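Home News Community Sport Classifieds Contact

Spare bedrooms get a going-over as Nongate sort-out starts

7 Jan 2019
By Saron Seyoum

Last updated 4.12 pm

Bedrooms first this year. That's the word from Nongate, the Grurnbridge home sort-out program, which kicked off its summer round this morning with wardrobes, linen and whatever has ended up on top of the ironing.

The program helps households get a room back into use before school and work start up again. Two helpers, one room, one morning. The household does the choosing and the helpers do the lifting, folding and wiping down. Nothing leaves the house unless the person who lives there says so.

It has $3000 to spend between now and March. Most goes on van hire, the rest on tubs, hangers, bin bags and fabric. Last summer's round did kitchens and laundries and the organisers say the requests that kept coming back were for bedrooms. Spare ones mostly. The kind where the bed is fine but you can't get to it.

"People ring and say it's only a little room," said the program's coordinator, who has run it from the old shopfront in Briggs Street for two summers. "Then you open the door. It's a bed, a wardrobe, and all of the Christmas stuff, and a bucket because somebody was going to mop and the phone rang."

There are 16 rooms on the list so far, 12 of them in the Prondeck estate and the rest along the river side of town. More can be added if the mornings go quickly. They don't always.

The order of work is the same everywhere. Clear one flat surface and keep it clear, then use it for sorting. A bed will do but the coordinator is not keen – once the bed is covered you have lost the only place to sit down, and if the job runs over you have nowhere to sleep either. A table is better. So is an ironing board set low, with a decent cover on it.

Covers have turned into a bit of a side project. The program bought a roll of cotton in spring and it's been going out as shelf liner, drawer liner and replacement covers for anything padded that has got scorched or gone thin. Florals are the most popular by a long way. Plain grey is also available and has hardly been touched.

One Prondeck resident, who asked us to leave her name out, chose pink. She was after something cheerfull for a room which gets the afternoon sun and not much else.

"I had beige in there for years," she said. "Beige cover, beige blind. I thought, well, it's my room." 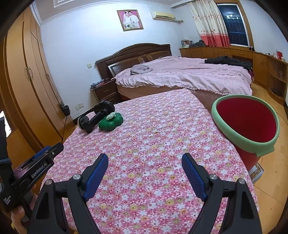
Pink floral cloth on a padded surface in the bedroom, with the bed close by at the far end.

Her own sort-out took the morning plus a bit. Wardrobe first. Winter coats to one end, anything that hadn't been worn since the last house to the other, and then a cup of tea before deciding on the second lot. She kept more than she expected to. Four dresses went to a niece, and a box of men's shirts she wants to cut up for a quilt went back on the shelf with a label on it.

Ornaments were the slow part. They always are, according to the coordinator, who now tells households to leave them until last and to stand them somewhere they can be looked at properly. Not in a box. Things in a box get kept by default.

"You put a thing out on a clean bit of cloth and look at it. You know pretty quick if you like it."

Desk lamps, vases, pottery, little dishes for rings. Some of it goes to the op shop, some goes to another room in the same house, and a fair bit gets wiped and put straight back where it came from. All fine, says the program. It keeps no tally of what gets thrown out and doesn't want one.

Linen is another matter. Helpers have been told to be firm about linen, or as firm as anyone can be in another person's house. Two sets per bed and one spare is the suggestion. Old towels are welcome at the animal shelter as long as they're clean. Doonas are not, they get ripped to bits and block the drains. Pillows, no. Don't ask.

Fitted sheets with no elastic left in them can be handed in at Briggs Street, where they are cut down for dust sheets and used by the painting crew at Prondeck.

Getting on the list

Households in Grurnbridge can put their name down at the shopfront or by phone through the neighbourhood centre. No cost. Renters are welcome and don't need to tell the agent, as nothing gets fixed to walls or moved outside. Anyone with a bad back, a new baby or stairs should say so when they ring so the right pair of helpers gets sent.

One room per household. If you have two bad rooms, pick the one you walk past most.

Mornings only until the end of the month on account of the heat. Start is 8.30, and helpers are out the door by noon whether the room is done or not. A follow-up visit can be booked but goes to the bottom of the list, so it may be well into February.

The program asks for three things ahead of time:

Somewhere to park the van.

The wardrobe doors able to open. Shift whatever is leaning on them.

Dogs elsewhere, please. A helper had a sandwich taken last year and is still talking about it.

Bring-your-own fabric is fine for anyone wanting a new cover. It needs to be cotton and it needs to be washed first, as a few shrank last summer and had to be done over. Allow a good hand's width extra all the way round for the drawstring. Anything slippery slides about and anything synthetic will melt under a hot iron, so satin is out, and so is the back of an old raincoat (yes, someone did).

Fabric left over from the current roll is being given away in short lengths from a basket near the shopfront door. Pink was down to the last few pieces at lunchtime. There's plenty of the grey.

Wardrobes, a few tips

We asked for some and got more than would fit. The short version:

Do the floor of the wardrobe before the rail. Shoes and bags hide down there and once they're out the rest feels easier.

Turn all the hangers the same way. Takes five minutes. Makes more difference than new hangers.

Keep one shelf at chest hight for things used every week. Suitcases up top, even if it's annoying.

If the top of the wardrobe is holding boxes, write on the end of the box that faces the bed. Not the lid.

Wipe down with warm water and a drop of dish liquid, door open till it's dry. In an older house, have a look behind for mould while you're at it. Prondeck units on the south side have had some trouble and residents are being asked to report it to the housing office seperately, not to the helpers.

What happens to the rest

The van does a run at noon each day to the op shop and then on to the transfer station. The op shop has asked for no more exercise gear and no more picture frames without glass. It does want bedside lamps in working order, full-length mirrors and good wooden hangers. Buckets, baskets and plastic tubs are kept by the program and used again at the next house.

Mattresses aren't taken. The council's hard rubbish booking covers one a year per address, so ring early – the February dates fill up quickly once the uni students move.

Bed frames can be dropped at Briggs Street if they're in pieces with the bolts taped to them in a bag. Bolts in a bag, bag taped to the frame. The coordinator asked us to print that twice.

Back in Prondeck the resident with the pink cover says she is not finished. There's the chest of drawers in the hall yet, and her sister is coming up in March and will want somewhere to put her things.

"She brings everything," she said. "So I've left her half the rail. Half. She can sort it out from there."

She has also asked for a matching length for the windowsill. It's on order.

The shopfront in Briggs Street is open mornings until noon, closed public holidays. Ring the neighbourhood centre outside those hours and leave a message with your street name and which room it is.

More in Community Letters What's On Back to top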